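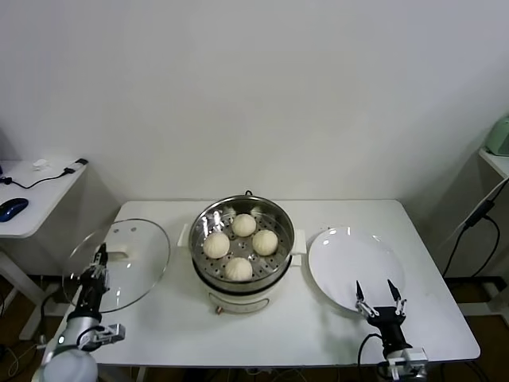 Steamed buns, and a slow evening

March, a little after nine at night
Posted by the keeper of this diary

I have wanted to write about the buns all day and now that I'm sitting down with my tea I hardly know where to begin. Probably with the steamer, because I was so rude about it when it first came into the house. I thought it was one more thing to store. I already had the bamboo baskets from my Draltden years, the ones that smell of cabbage no matter what I do, and I told myself I would never need a pot with a plug on it. Well, I have used it every week since Christmas, and the bamboo is up on top of the cupboard gathering dust.

What I like is how little there is to it. A white base with a handle on either side, the steel basket with all its small holes, a glass lid, and the one orange-red knob down at the front. My old Plusar rice cooker had so many settings that I only ever learned two of them, and I was always afraid of pressing the wrong thing and getting porridge (which happened, more than once, and I ate it). With this you turn the knob and go find something else to do.

The dough I started before lunch. I weighed out 300 grams of flour, the soft kind from the Matlala shop that comes in the paper sack and gets all over the inside of the car. Warm water, yeast, a spoonful of sugar, and a bit of lard because I had some. I kneaded it longer than I needed to. There was rain on the window and I had the radio going low, and it was such a comfort to have my hands in something that I kept on well past the point where the recipe says smooth. Then into the bowl with a cloth over it, and I went off and answered two letters I had been avoiding since the start of the month.

I used to make the pleats badly and I still make them slowly. The trick, if I have one, is to roll the edge of the circle thinner than the middle and to keep turning the bun and not my wrist. I make a pinch, turn it a little, make another pinch, and try not to rush the last bit where it all wants to be gathered up and twisted shut. I thought of the bakery near the old Himulix building, where we used to stand in line in our coats, and how fast those women went, talking to each other the whole time and never once looking down. I looked down the entire time. But there they were in the end, four of them with a proper swirl on top, one at the back, one at the front, and one on each side, and I was as pleased as if I had knitted a sweater.

The dough would have made 5, I think, if I hadn't been so generous with the first one. I suppose I could have taken a pinch from each of the others and started over, but by then I had flour up to my elbows and I wanted to get on.

I do love them on the white table. I set the round plate on the right and the lid goes down flat on the left, and I have done it in that order so many times now that I would be quite lost if someone moved things. The wall behind is still bare. I keep saying I will hang something there, the blue print or maybe the calendar with the birds, and then I get used to it plain and leave it another month.

The filling was pork and cabbage with plenty of ginger, and next time I want a little less soy. I also want to try the red bean, if I can find the tin I am certain I bought. It was behind the lentils in the fall and it has not been seen since.

Must remember to buy yeast - I used the last packet - and more of the square papers. And write back to the dentist about the appointment. The tea has gone cold while I've been going on, so I'll put the kettle on once more and take my book upstairs.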